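Linen room notes: folding and stacking
Last updated: May 18, 2022

The Evcombe house has moved to a single folding method for personal clothing. Each garment is folded in thirds lengthwise, then in half, and set down with the rounded fold facing out. Heavy knits go at the bottom of the stack, shirts and thin layers above them. Stacks are made up on the bed, over a flat sheet or a sleeping mat, and carried to the shelf in one lift. Dark items should be kept together where the load allows – lint shows on them first.

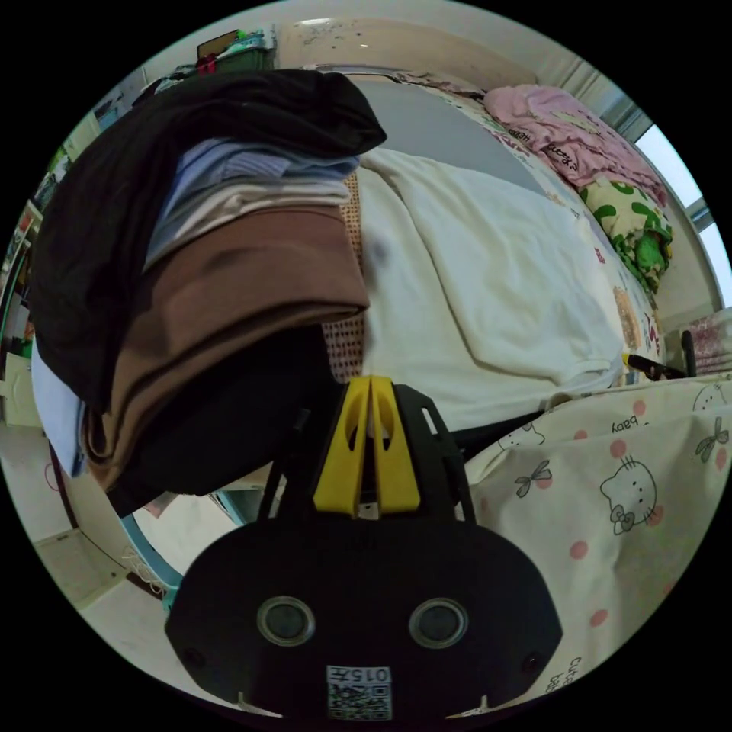
Lai-ching Shek writes that she would cap a mixed stack at a lower height than the method does. Her shelves at Indenach are shallow, and anything thick in the lower half pushes the shirts forward until they slide. She now keeps brown and black winter pieces in a separate pile and has had no creased collars in May.

Her point is fair for shallow shelves. For these, split the stack in two and leave the knits on the lower board. Pillowcases and sheets are folded separately and do not go in with clothing. Shelf labels are available from Raluca Cârstea, room 3.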